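Print this message | E-mail this message to a friend
Search the list archive: enter terms Go

To: Gripper Software Users
From: Olga Rivadeneira, Zarance
Subject: Re: Marker detection near the lower edge of the view
July 2020

Dear colleagues,

I am replying on behalf of the perception group at Zarance to the message from Bence Sárközi, the relevant part of which is quoted here.

> In release 17 of the calibration tool, the jaw width is
> reported as missing whenever one of the two finger markers
> is lost. At Nitport we would prefer to receive an estimate
> with a flag. Is there a reason the tool discards the value?
> We also ask whether the circular mask should be applied
> before detection or after it.
> Bence Sárközi

On the first point, the present behavior was adopted in January at the request of Anikó Antal, whose planner at that time had no means of reading a flag. That restriction no longer applies. The next release will return the last valid width together with a status field, and the field will expire after five consecutive frames without a detection.

On the second point, the mask should be applied after detection. The markers sit low in the fisheye view, and an early mask with too small a radius can remove part of a white border. The tabletop set recorded for the Brolthorpe tests is suitable for checking this setting.
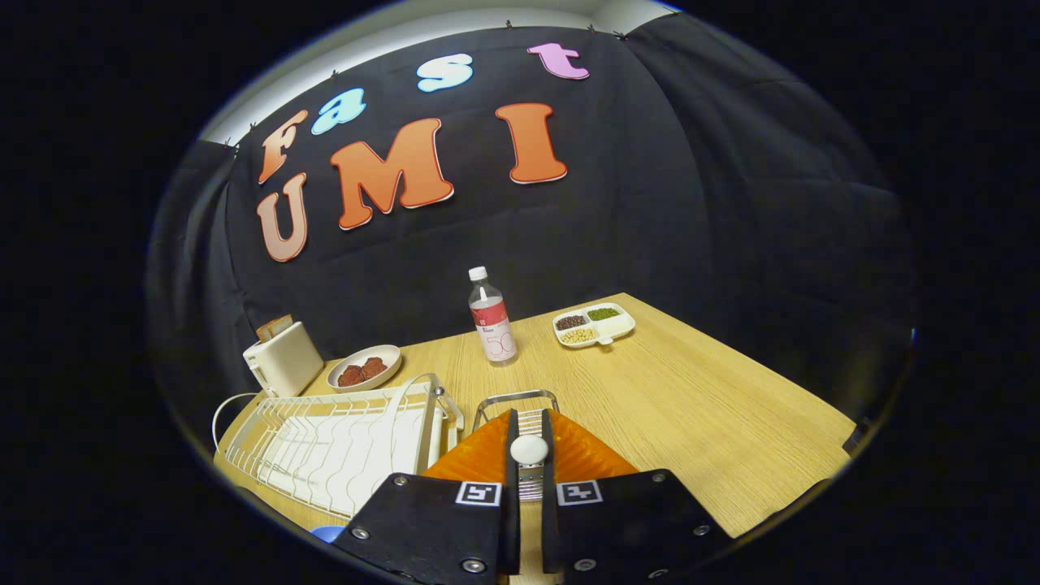 Tabletop set, wrist view. One square marker is fixed to each half of the gripper, near the inner edge.

We ran the revised order of operations on 1070 frames from this set. The width was missing in 243 frames with the early mask and in 17 with the late one. Those that remain are being reviewed by Archie Kerr, who will report separately on exposure settings.

Sites that have changed the mask radius in their own configuration files are asked to restore the default value before updating. Results computed with a custom radius should be stored apart from the shared Erdős logs.

Comments on the name of the status field may be sent to the list.

Yours sincerely,
Olga Rivadeneira
Perception Group, Zarance

Print this message | E-mail this message to a friend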